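Why Do Oranges Come in a Peel?

By Gisela Henríquez

Pick up a mandarin orange and scratch the skin with your fingernail. A sharp, sweet smell comes out right away. That smell is oil, and the fruit keeps it in tiny pockets all over the peel. If you look closely you can see the pockets. They look like little dots.

People who send fruit to a store wrap it, box it or put it in a net. A mandarin already has a wrapper when it is still on the tree. It grew one. A banana has one too, and so does a coconut. Scientists have a name for the outside part of a fruit. They call it the exocarp, which means "outer fruit." Most of us just say skin, peel or rind.

A box does three jobs for whatever is inside it. It keeps things out, it keeps things in, and it takes the bumps. A box with foam in it is very good at the last job, and a box with a lid that fits is better at the first two.
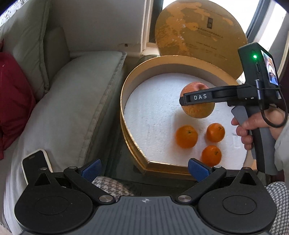

Young Finders, Issue 9

Now think about how a peel does the same three jobs.

Keeping things out

The colored part of a mandarin peel is called the zest. It has a thin layer of wax on the outside, made by the plant. Rain runs off the wax. Mold needs a way in before it can grow on the soft part of the fruit, and a whole peel doesn't give it many ways in. The oil helps too. Many insects don't like it, and some tiny living things can't grow well where there is a lot of it. This is why a mandarin with a cut in its skin goes bad much sooner than one without.

Keeping things in

A mandarin is mostly water. If you peel one and leave the pieces on a plate overnight, they will feel dry and a little tough by morning. The water has gone into the air. With the peel on, the water can still get out, but very slowly. An old mandarin feels light in your hand and its skin may be hard or wrinkled.

Taking the bumps

Under the zest is a white layer called the pith. It is soft and full of tiny air spaces, something like a sponge. Mandarins have a thin pith, and that makes them easy to peel. Oranges have more. The pomelo, a very large cousin of the orange, has a pith that can be thicker than your thumb. Pomelos are heavy and they grow on tall trees. When a ripe one drops, the pith squashes a little and slows the fruit down as it hits the ground. Engineers have studied pomelo peel to learn how to make better padding. 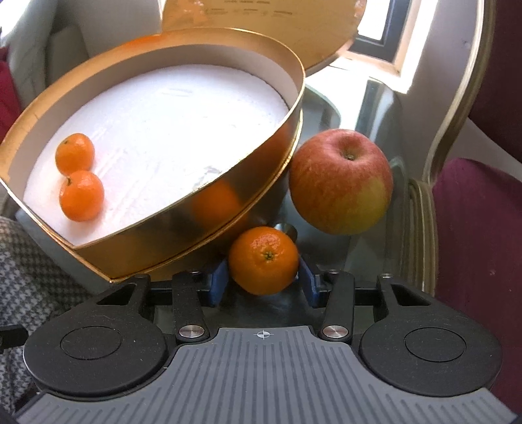 At the end where the fruit joined the tree there is a small round mark, and sometimes a bit of green stem is still there. All the water and sugar in the fruit came in through that one spot. Once the fruit has been picked, nothing more comes in. A mandarin will not get much sweeter on your kitchen counter. A banana will, because bananas keep ripening after they are picked.

Why does the plant go to all this trouble? It is for the seeds. A tree can't walk, so it needs something else to carry its seeds to new ground. The peel looks after the fruit while the seeds are growing. When the seeds are ready, the fruit turns sweet and an animal may come and eat it. Many mandarins sold in stores have no seeds at all. Growers make more of those trees by joining a small piece of one tree onto the roots of another – this is called grafting.

Try it yourself

You will need 4 mandarins of the same size, a kitchen scale, and a grown-up to help with the knife.

Leave the first mandarin whole. Peel the second one. Ask the grown-up to cut the third one in half, and keep both halves together. Scratch the skin of the last one in a few places with a fork.

Weigh each one and write the number down. Put them on separate plates in the same room, away from the sun. Weigh them again every day for 4 days. Which one lost the most water? Which one changed the least? Don't eat the fruit when you are done. Put it in the compost.

Ariel Ocampo's class tried this in November and drew a line graph for each mandarin, using a different color for each. You could also test a lemon or an apple – an apple's skin is much thinner, but it has wax on it too.

Words to know

Exocarp: the outside layer of a fruit.
Zest: the colored part of a citrus peel.
Pith: the soft white part under the zest.
Grafting: joining a piece of one plant to another so that they grow together.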